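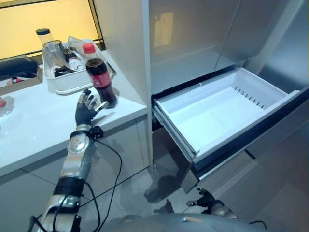 The kitchen bench at Zendel's open day, Friday afternoon.

Last updated: August

I went to the Zendel open day expecting to be sold something, and for the first half hour I was. There was a talk with slides. A man from Ralano, who pay for part of the work, told us that home robots were nearly ready. Then we were let into the kitchen, and I thought that was a much better use of the afternoon.

The task was to handle ordinary things: a bottle of cola on a worktop, a freezer drawer, a glass. Most of us do this before breakfast without thinking. Cyrill Egger, who leads the project, said the team had logged 297 attempts at the bottle alone, and that 42 of those had ended with it on its side. He gave the second figure without being asked. I trusted him more after that than I had trusted anybody on the stage.

My complaint is with the way these events are put together. The public gets the promise first and the work second, and a good many people leave at the coffee break. Some 1000 tickets went out for the week. I would guess that half of those visitors never stood near a machine.

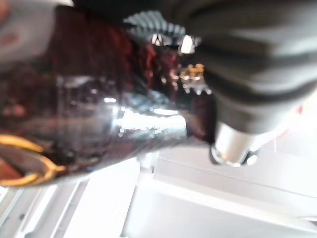
Verna Brannigan, who sat next to me on the bus back, disagreed. She grew up in a house built in 1959 with a kitchen to match, and she said no robot would get past the step by the back door. She wanted to hear about plans and prices, and she had no interest in watching a hand close slowly. I see her point — people who might need help at home have a right to ask when it is coming and what it will cost.

But I would still turn the day round. Put the kitchen first, let visitors stay as long as they like, and have the talk afterwards for those who want it. The questions would be better too.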